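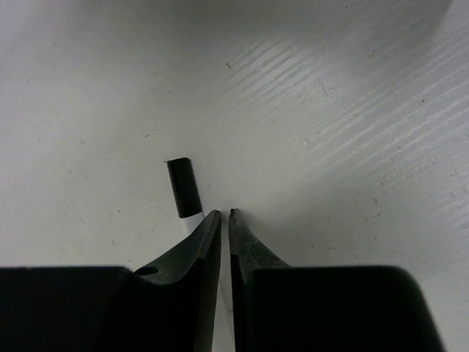
흰색 무광 책상 상판에 묻은 마커 자국은 뭘로 지우는 게 제일 좋을까요?

물기를 꼭 짠 극세사 천에 주방세제 한 방울부터 써 보고, 그래도 남으면 소독용 에탄올을 천에 묻혀 결 방향으로 짧게 닦는 게 제일 무난해요. 매직블럭은 맨 나중이에요.

작업방 책상을 흰색으로 바꾼 뒤로 제가 제일 많이 받는 질문이 저거예요. 댓글로도 오고, 집에 놀러 온 친구도 책상을 보자마자 "이거 안 더러워져?" 하고 물어봐요. 더러워져요! 아주 잘 더러워져요. 그런데 관리가 어렵냐 하면 또 그렇지는 않아서, 제가 하는 방법을 한번 쭉 적어 볼게요. 마커랑 펜을 많이 쓰는 분들(손글씨, 드로잉, 아이들 숙제 책상 전부요) 기준으로 썼어요.

제 책상 이야기부터 잠깐

저는 Harano에서 나온 긴 책상을 쓰고 있어요. 폭이 178센티, 깊이가 700밀리라서 방 한쪽 벽에 딱 붙여 두고 왼쪽은 컴퓨터, 오른쪽은 그림 그리는 자리로 나눠 써요. 왜 폭은 센티로 말하고 깊이는 밀리로 말하냐면 설명서에 그렇게 적혀 있었거든요. 아직도 이해가 안 가요.

상판은 흰색 무광이고 나뭇결무늬가 아주 얕게 눌려 있어요. 멀리서 보면 그냥 하얀 판인데 손으로 쓸어 보면 결이 느껴져요. 원래는 완전히 매끈한 유광을 사려다가 스탠드 불빛이 반사되는 게 싫어서 이걸로 골랐어요. 지금도 그 선택은 후회 안 해요. 다만 청소법은 유광이랑 조금 달라요. 저는 그걸 모르고 예전 책상 닦던 대로 벅벅 문지르다가 한 군데를 번들번들하게 만들어 버렸어요. 모니터 받침으로 가려 놨는데 저는 거기 있는 걸 알잖아요. 볼 때마다 속상해요.

아, 그리고 원목 책상이나 오일 마감된 책상 쓰시는 분들은 여기 나오는 방법 그대로 따라 하지 마세요. 에탄올이 마감을 상하게 할 수 있어요. 도장된 상판도 약한 게 있고요. 내 책상이 무슨 재질인지 모르겠으면 구입처에 물어보는 게 제일 빨라요.

준비물

극세사 천 두 장 (하나는 젖은 용, 하나는 마른 용)
먼지떨이 붓이나 부드러운 페인트 붓
주방세제
미지근한 물 한 그릇
소독용 에탄올
면봉
흰 지우개
매직블럭 한 조각 (안 쓰게 되면 더 좋아요)

극세사 천은 비싼 거 필요 없어요. 저는 Flimico 천을 묶음으로 사서 쓰는데 장당 700원꼴이에요. 단, 색이 진한 새 천은 먼저 한 번 빨아서 쓰세요. 파란 천을 뜯자마자 에탄올에 적셔서 흰 상판을 닦았다가 상판이 하늘색이 된 사람이 여기 있습니다. (지워지긴 했어요. 한참 걸렸지만요.)

첫째, 먼지부터 털어요

급한 마음에 젖은 천부터 들이대기 쉬운데, 먼지를 먼저 치우는 게 먼저예요. 무광에 결이 있는 상판은 먼지가 결 사이에 살짝 걸려 있거든요. 여기에 물이 닿으면 먼지가 뭉쳐서 회색 줄이 돼요. 지우개 가루까지 섞이면 더 심하고요.

저는 책상 위 물건을 한쪽으로 몰아 놓고 붓으로 결을 따라 쓸어요. 제 책상은 결이 가로로 나 있어서 왼쪽에서 오른쪽으로요. 끝까지 쓸어서 손바닥이나 작은 쓰레받기로 받으면 돼요. 그다음에 물건을 반대쪽으로 옮기고 나머지를 쓸고요. 책상을 완전히 비우면 더 깨끗하겠지만 그렇게 마음먹으면 저는 청소를 안 하더라고요. 반씩 하는 게 저한테는 맞아요.

핸디 청소기를 쓰실 거면 솔 달린 노즐을 끼우세요. 플라스틱 주둥이로 그냥 밀면 자국이 남을 때가 있어요. 그리고 펜 뚜껑! 작은 뚜껑이 청소기로 쏙 들어가면 먼지통을 뒤져야 하니까 미리 치워 두세요. 저는 검은 뚜껑을 두 번이나 그렇게 건져 냈어요.

둘째, 전체를 한 번 닦아요

미지근한 물에 주방세제를 한두 방울만 풀어요. 거품이 풍성하게 날 정도면 너무 많은 거예요. 세제가 남으면 마르면서 얼룩이 되고 그 얼룩에 또 먼지가 붙어요.

천을 적셔서 있는 힘껏 짭니다. 들었을 때 물이 떨어지면 다시 짜세요. 특히 상판 가장자리는 물을 조심해야 해요. 테두리 마감 틈으로 물이 들어가면 안쪽 판이 불어서 모서리가 볼록해지는 경우가 있거든요. 예전에 쓰던 책상이 딱 그렇게 됐어요. 화분 물받이가 넘친 걸 모르고 며칠 뒀더니 모서리가 빵처럼 부풀어서 결국 버렸죠.

닦는 방향은 역시 결 방향이에요. 동그라미를 그리면서 닦으면 뭔가 열심히 하는 기분은 나는데 무광에서는 동그란 자국이 남아 보일 수 있어요. 쭉 밀고, 천을 뒤집고, 바로 옆줄을 또 쭉 밀고. 잔디 깎는 것처럼요.

한 번 닦았으면 맹물에 헹군 천으로 한 번 더 지나가고, 마른 천으로 마무리해요. 여기까지만 해도 웬만한 손때랑 커피 자국은 사라져요. 저는 평소에는 여기서 끝내요.

셋째, 마커 자국은 종류를 보고 지워요

드디어 마커네요. 무슨 마커냐에 따라 방법이 달라서 지우기 전에 범인을 찾는 게 좋아요. 펜을 들고 몸통에 '수성', '유성', '알코올' 중에 뭐라고 적혀 있는지만 봐도 돼요.

수성 마커는 제일 착해요. 젖은 천으로 톡톡 눌러서 잉크를 먼저 빨아들인 다음 닦아요. 처음부터 문지르면 연하게 넓게 번져서 일이 커져요. 결 사이에 들어간 색은 면봉에 세제 물을 묻혀서 결을 따라 살살 굴려 주고요. 면봉은 아깝다 생각하지 말고 색이 묻어 나오면 바로 바꾸세요.

알코올 마커는 에탄올이면 거의 해결돼요. 잉크가 알코올에 녹는 성질이라서요. 중요한 건 에탄올을 상판에 바로 뿌리지 않는 거예요. 뿌리면 녹은 잉크가 사방으로 흘러가요. 천 모서리에 적셔서 얼룩 바깥에서 안쪽으로 모으듯 닦고, 닦을 때마다 천의 깨끗한 부분으로 바꿔 주세요. 한 번에 3초 넘게 대고 있지 않는 걸 제 나름의 규칙으로 정해 놨어요. 짧게 닦고, 보고, 또 짧게 닦고요.

유성 마커(네임펜 같은 거요)도 에탄올부터 시작해요. 갓 묻은 건 잘 지워지고 오래된 건 몇 번 반복해야 해요. 안 지워진다고 아세톤으로 넘어가고 싶은 마음 저도 너무 잘 아는데, 참으세요. 표면이 상하면 되돌릴 방법이 없어요. 네일 리무버도 아세톤이 든 게 많으니까 마찬가지고요.

에탄올 쓸 때는 창문 열고, 근처에 촛불이나 향 피워 둔 거 있으면 꼭 끄세요. 그리고 처음 쓰는 거라면 책상 뒤쪽이나 안 보이는 구석에 먼저 해 보세요. 천에 상판 색이 묻어 나오거나 닦은 자리가 끈적해지면 그 책상에는 쓰면 안 돼요.

보드마카로 덧칠하는 방법도 많이들 물어보시는데, 유성 자국 위에 보드마카를 칠하고 바로 닦으면 같이 지워진다는 그거요. 매끈한 유광 상판에서는 저도 성공했어요. 결이 있는 무광에서는 보드마카 잉크가 결에 껴서 지울 게 두 개가 됐어요. 그래서 저는 이제 안 해요.

페인트 마커는 좀 달라요. 덜 말랐으면 젖은 천으로 바로 닦고, 다 말랐으면 물에 적신 휴지를 잠깐 올려서 불린 다음 손톱이나 플라스틱 카드 모서리로 살살 밀어 보세요. 칼은 안 돼요. 커터칼은 정말 안 돼요.

넷째, 검은 자국이 다 마커는 아니에요

지워도 지워도 안 지워지는 가느다란 검은 줄, 알고 보면 긁힌 게 아니라 고무나 플라스틱이 묻은 자국일 때가 많아요. 키보드 고무발이나 스탠드 밑판이 끌리면서 남는 거요. 이건 흰 지우개가 정말 잘 들어요! 학교 다닐 때 쓰던 그 지우개요. 살살 문지르고 가루를 털어 내면 끝이에요.

지우개로 안 되면 그때 매직블럭을 꺼내요. 매직블럭은 아주 고운 사포 같은 거라 무광 표면을 갈아서 반들거리게 만들 수 있어요. 제가 모니터 받침으로 가려 놓은 자리가 바로 매직블럭 자리예요. 물을 넉넉히 적셔서 꼭 짜고, 손가락 하나로 누르는 정도의 힘으로, 자국 위만 몇 번 지나가고 멈추세요. 넓은 면 전체를 매직블럭으로 닦는 건 말리고 싶어요.

진짜 긁힌 자국이라면 닦아서는 안 없어져요. 저는 얕은 건 그냥 둬요. 쓰는 책상이니까요.

애초에 덜 묻게 하는 방법

지우는 것보다 안 묻히는 게 편하다는 건 다들 아시죠. 아는데 안 되는 거죠. 저는 몇 가지만 바꿨는데 얼룩이 확 줄었어요.

제일 효과가 컸던 건 뚜껑 자리를 정한 거예요. 마커를 쓸 때 뚜껑을 빼서 아무 데나 세워 두면 굴러가고, 안쪽에 고여 있던 잉크가 상판에 동그랗게 찍혀요. 동그란 자국은 보통 마커 촉이 아니라 뚜껑 때문에 생겨요. 그래서 작은 접시를 하나 놓고 뚜껑은 무조건 거기에 둬요. 제 건 동네 가게 Alvarado에서 산 간장 종지예요. 살짝 이가 나가서 싸게 줬어요. 마커 뒤에 뚜껑을 꽂는 게 습관인 분은 그게 제일 좋고요. 저는 무거워지는 느낌이 싫어서 못 하겠더라고요.

두 번째는 밑종이예요. 그림 종이보다 한 뼘 정도 큰 종이를 꼭 깔아요. 알코올 마커는 종이 뒤로 배어 나오니까 얇은 종이 한 장으로는 부족하고, 저는 다 쓴 스케치북 뒤표지를 써요. 두껍고 빳빳해서 딱이에요. 예쁜 데스크 매트를 깔아도 되는데, 투명 매트는 그 밑으로 물이 들어가면 잘 안 말라요. 가끔 들춰 주세요.

예전에 Skukbridge라는 작은 공방에서 손글씨 수업을 들은 적이 있는데, 거기 선생님인 Clem Ruawai 씨가 책상 모서리마다 축축한 행주를 접어 두더라고요. 처음엔 손 닦는 건 줄 알았어요. 그런데 잉크가 튀면 말을 하다가도 그 행주로 톡 찍어 내고 하던 말을 그대로 이어서 해요. 그게 너무 멋있어 보여서 저도 따라 하고 있어요. 젖은 천이 팔 닿는 데 있으면 바로 닦게 되고, 부엌까지 가야 하면 "이따가" 하게 되거든요. 이따가가 다음 달이 돼요.

행주는 책상에 바로 올려 두지 말고 꼭 접시나 받침 위에요. 축축한 천이 오래 닿아 있으면 그것도 자국이 돼요.

얼마나 자주 하냐면

먼지 털기는 그림 그리기 전에 매번 해요. 붓으로 쓱쓱이라 금방이고, 먼지가 마커 촉에 붙으면 선이 지저분해져서 어차피 해야 돼요. 세제 물로 닦는 건 생각날 때. 대충 일주일에 한 번은 하는 것 같아요. 장마철인 7월에는 손이랑 팔이 상판에 쩍쩍 붙어서 더 자주 하게 되고요. 에탄올은 얼룩이 있을 때만 써요. 매일 에탄올로 닦으시는 분들도 있던데 저는 굳이 권하지 않아요.

햇빛이 도와주는 것도 있어요. 아침 햇빛이 낮게 들어올 때 옆에서 비스듬히 보면 먼지랑 얼룩이 다 보여요. 천장 등만 켜고 닦으면 다 지운 줄 알았다가 다음 날 아침에 놀라요. 해가 안 드는 방이면 휴대폰 손전등을 상판에 눕히듯이 비춰 보세요. 안 보고 싶었던 것까지 보이니까 마음의 준비를 하시고요.

댓글로 받은 질문 몇 개 더

치약으로 지워도 되냐고 하신 분. 저는 안 써요. 치약에도 연마제가 들어 있어서 매직블럭이랑 비슷한 문제가 생기고, 흰 치약이 결에 끼면 마른 다음에 빼기가 귀찮아요.

물티슈는요? 급할 땐 저도 써요. 다만 닦고 나서 마른 천으로 한 번 더 닦아 주세요. 물티슈만 쓰고 두면 제품에 따라서 끈끈한 막 같은 게 남더라고요. 거기에 먼지가 착 붙어요.

오래돼서 누렇게 변한 건 어떻게 하냐고 물어보신 Rigoberto Rosales 님, 답이 늦어서 죄송해요. 기름때나 손때로 누런 거면 세제 물로 여러 번 닦으면 돌아와요. 그런데 햇빛을 오래 받아서 변색된 거라면 닦는 걸로는 어려워요. 물건이 늘 놓여 있던 자리를 들어 보세요. 거기만 하얗고 경계가 또렷한데 닦아도 그대로면 변색 쪽일 거예요. 저라면 책상을 반대로 돌려서 놓거나 매트를 깔 것 같아요. 락스는 쓰지 마시고요!

볼펜 자국은 에탄올 면봉으로 지우면 되는데, 꾹 눌러 써서 상판이 파인 건 색만 빠지고 홈은 남아요. 제 책상에도 누가 눌러 쓴 전화번호가 있어요. 빛을 비추면 아직도 읽혀요.

다음 글에서는 마커를 눕혀서 보관하는 서랍 정리법을 써 볼게요. 세워 두던 걸 전부 눕혔더니 책상 오른쪽이 넓어졌거든요. 혹시 이 방법대로 했는데 안 지워지는 얼룩이 있으면 펜 종류랑 책상 재질을 같이 적어서 댓글 남겨 주세요.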